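Robot Systems in Practice
Unit 9 handout: When the cell stops itself (and when it doesn't)

Read before the Tuesday, February 27, 2018 lab. Bring the fault log sheets from Unit 8 and a pencil, because you will be erasing.

Last week we finished grasp planning, and most of you got your arm to pick and place something without an argument. Great! This week is my favorite of the whole course, because we get to look at what happens when a program that ran fine all morning suddenly doesn't. I think you learn more about a robot from one good fault than from a week of clean cycles, and the one we are going to study is a beauty.

1. The case: Urkdale, cell 2

Urkdale is a small shop that sorts and repacks bar stock. Cell 2 has a six-axis arm with an electric two-finger gripper, picking bars from an open metal bin and setting them in a tray. The gripper's cable and the sensor cables run along the outside of the arm, strapped at intervals, and loop around the wrist to reach the tool. This is called external dressing. It is cheap, quick to change, and very common in labs and small shops.

In July the cell began stopping with a message that the operators wrote down as "3228." In the cell's own fault table, 3228 is "external force above limit, joint 6." The table was written by the integrator, Trultinier, so don't go looking for that number in a robot manual. You won't find it.

What the operators saw:

- The arm stopped on the way down into the bin, or just after it started to lift.
- There was no visible collision.
- A reset and restart cleared it nearly every time.
- It came back, sometimes within minutes, sometimes not until the next shift.

What the operators did was perfectly human. They reset it. After a few days of that, somebody raised the force limit on joint 6 from 30 newton-meters to 46, and the fault went away for most of a week.

Stop and think about that before you read on. What did the change fix? What did it leave exactly as it was?

2. What was really going on

The cause was the cable loop at the wrist.

The planner was free to choose among several wrist angles for each bar. A two-finger gripper can grab a bar just as well turned half a revolution, so for any bar there were at least two good answers, and the planner took whichever was closer to the arm's current pose. Most of the time this kept joint 6 near the middle of its range. But now and then a run of bars lying at awkward angles would walk the joint around, a bit further with each pick, until the loop of cable was wrapped snug against the wrist cover. The next rotation in the same direction pulled it tight.

The arm felt that pull as a force from outside. From the controller's point of view it might as well have been a person's hand. So it stopped, which was the right thing to do!

Resetting "worked" because the restart routine sent the arm home, and going home unwound joint 6. The evidence disappeared every single time someone pressed the button. I love this detail and I want you to remember it: the recovery procedure was destroying the clue.

With the limit at 46, the arm had enough permission to drag the cable through the tight spot and keep going. It did so until the connector at the tool started to work loose. Then the gripper lost power partway through a lift and dropped a bar outside the cell's tray. No one was hurt. The cell was locked out that afternoon and stayed off until the cable had been replaced.

3. Three separate mistakes

It helps to pull these apart, since students tend to lump them together in the report.

a) The design mistake. The planner knew about joint limits but knew nothing about the cable. The robot could legally reach poses that the dressing could not. The usable range of joint 6 with that cable on it was a good deal smaller than the range in the data sheet.

b) The operating mistake. Resets were not logged with the joint angles at the time of the stop. When the angles were finally pulled from the controller's own buffer, 81 stops were on record, and all of them had joint 6 well over to the same side. One look at that column would have settled it on day one.

c) The safety mistake. A force limit is part of the risk assessment. It was chosen with people in mind, and it was changed to make a nuisance go away. This is the serious one. The first two cost money and time. The third took away protection that people standing next to the cell believed they had.

A word on blame. The person who changed the limit had the password, had a full bin waiting and had no written rule saying not to. In your report I want you to write about the password, the bin and the rule. Leave the person out of it.

4. Working the same problem in our lab

We will reproduce the gentle half of this fault (the winding, never the overload) on the bench arms. The job is nearly the same as Urkdale's: bars in an open bin, a two-finger gripper, external cables. Speed stays capped at the training setting. The force limit stays where it is. Anyone who opens the safety menu is done for the day, and I do mean that.

Before power-on

- Walk the cable with your eyes from the base to the tool. Find every strap.
- Check that each strap holds the bundle without pinching it.
- Look for any strand hanging lower than the rest. A low strand is the one that catches first.
- Check that anything clamped or taped to the bench is still tight. Bins creep when they get nudged.
- Put one hand on the stop button and press it. Yes, before you need it.

Finding the real range

With the arm in hand-guide mode and the tool well above the bin, turn joint 6 slowly one way until the loop just begins to lose its slack. Write down the angle. Go back through the middle and do the other side. You will almost certainly get two different numbers, because cables are never dressed evenly. Do this twice, with two people reading.

Now bring the tool down to picking height and do it again. The numbers change! The loop that had plenty of slack up high may have much less once the wrist is reaching down into the bin, and the sides of the bin are now close enough to matter too.
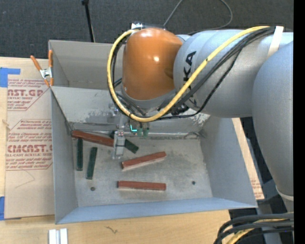 Gerkier, reading an earlier draft of this handout, asked why we don't just run the cables inside the arm and be done with it, and added that in a shop with one product and one gripper the internal route pays for itself the first time it saves a shift. Fair point, and for a fixed cell I would agree. Internal routing has a bending life of its own, though, and when it fails you can't see it coming. In a lab that changes tools every other week, we stay outside and we learn to look.

For the write-up, notice how much of the wrist the yellow cable goes around before it ends near the top of the orange cover. Sketch that loop for your own arm at three wrist angles: the middle and the two you wrote down. A rough sketch is fine. I want to see where the slack goes.

Running the wind-up test

Load the supplied bar list. It feeds the planner a set of target angles that walk joint 6 in one direction. Run it one step at a time, never in automatic. After every step, record the joint 6 angle and a slack grade (loose, snug, touching). Stop the test at "touching." You do not need the fault itself to get full marks, and the cable will thank you.

Then turn on the range restriction, enter your own two angles minus a margin, and run the same list. Somewhere in the sequence the planner will choose the other grasp and swing the wrist back the long way. The first time I saw it do that I cheered out loud. The move costs a second or two of cycle time, so measure it - somebody in production is going to ask.

5. How much margin?

I get this question every term. The range restriction should be smaller than your measured range by enough to cover three things: your reading error, the difference between high and low poses, and whatever the cable does as it ages and the straps slip. In our lab we take off 30 degrees per side and recheck whenever a tool is changed. Hashmi, the company that rebuilt the Urkdale cell, used a different approach and put a small breakaway coupling in the tool cable as well, so that a snag would separate the plug cleanly and trigger a stop. Both are good. The coupling does need to be wired so that unplugging it stops the arm, and there's a nice homework problem in that.

6. Changing a limit the right way

You will be tempted some day. If a force or speed limit really is wrong for the task, there is a way to change it:

- Write down the present value and the reason you want a new one.
- Show data from the stops, with joint angles.
- Have the risk assessment reviewed by someone who doesn't need the cell running this afternoon.
- Measure contact force again at the new setting.
- Label the cell with the new value and tell everybody who works near it.

If the first two steps had been done at Urkdale, the other three would never have come up.

7. To hand in

One report per bench, four pages at most:

- Your measured joint 6 ranges, high and low, with both readers' values.
- The step table from the wind-up test, before and after the restriction.
- The three sketches.
- Cycle time cost of the restriction.
- Half a page on this: what should the reset routine at Urkdale have saved before sending the arm home? Be specific about variables and where you would store them.

Optional, for people who enjoy this as much as I do: write a planner cost term that prefers grasps near the middle of joint 6, so the restriction rarely has to step in. Try a quadratic first. Then try it with a bar list of your own design and see if you can still make it wind up. I have a list that beats most of them, and I'll run it against your code in Unit 10.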